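Section 4: Placing and oiling the table top

Read this section after you have fitted the legs (Section 3) and before you put the table into daily use. It applies to the Karkurden work table in all finishes. If you bought the table second-hand and do not know how the top was treated, read "Tops with an unknown finish" first.

4.1 Choosing the position

1. Leave the top in the room for a day and a night before fixing it down. Keep it flat, with air able to reach both faces.
2. Choose a place away from radiators, stoves and strong afternoon sun.
3. Leave a gap of at least 76 mm between the table and any outside wall.
4. Set the table on its feet and check it with a spirit level, first along the length and then across.
5. Turn the adjusters under the feet until the table no longer rocks. Do not unscrew an adjuster past the red line.

Note: The floor under the table may settle in the first few weeks. Check the level again after a month.

Caution: The top is heavy. Two people should lift it. Do not drag the table by one end, as this can loosen the leg bolts.

4.2 Covering part of the surface

A mat or cloth can be used where the table takes a lot of wear. Woven and textured covers both work well. Plain rubber-backed mats can stain oiled wood and should be kept off it.

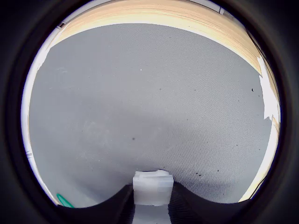
Fig. 7. Grey work surface with a fine, regular texture, and light wood beyond.

1. Wipe the top with a dry cloth and let any recent oil cure fully before you lay a cover.
2. Lay the cover from one end and smooth it towards the other with the flat of your hand.
3. Trim any overhang with a sharp knife on a separate cutting board. Never trim a cover on the table.
4. Lift the cover once a fortnight and brush out grit from underneath.

Note: Wood that is covered will not change colour at the same rate as wood in daylight. Move the cover from time to time, or expect to see its outline when it is taken up for good.

4.3 Oiling the top

You will need one 300 ml tin of Trokik table oil, two lint-free cloths, fine sandpaper and gloves. One tin is enough for two thin coats on the standard top.

1. Clear the table and open a window.
2. Sand lightly, always following the grain. Go no deeper than you need to remove raised fibres.
3. Vacuum the dust, then wipe with a barely damp cloth. Wait until the surface is dry.
4. Stir the oil. Do not shake the tin.
5. Spread a thin coat along the grain, starting at the far edge.
6. After 15 minutes, wipe off everything that has not soaked in.
7. Leave overnight and repeat.
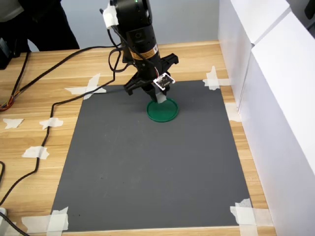 Fig. 8. Wood grain on a table top, light honey colour.

Oil makes most pale woods a little warmer in tone. Try it on the underside if the exact shade matters to you.

Caution: Cloths soaked in oil can catch fire without a flame. Spread them flat outdoors to dry, or put them in a metal container filled with water. Do not leave them bunched up in a bin.

4.4 Tops with an unknown finish

Put a drop of water on a clean, hidden spot. If the wood darkens within a few minutes, the top can probably be oiled as in 4.3. If the drop sits on the surface, the top is likely to be varnished and oil will stay sticky on it. Clean a varnished top with mild soap and water only.

4.5 Marks and small repairs

Pale rings: rub with a little oil along the grain and leave for an hour before wiping.
Shallow scratches: sand as in 4.3, step 2, and re-oil the whole board so that no patch shows.
Dents: cover with a damp cloth and press briefly with a warm iron. Let the wood dry completely before oiling.
Cracks wider than 3 mm: do not fill. Contact Sandu at the Carncombe workshop and quote part number 108 for a replacement board.

Continue with Section 5, Fitting the drawer.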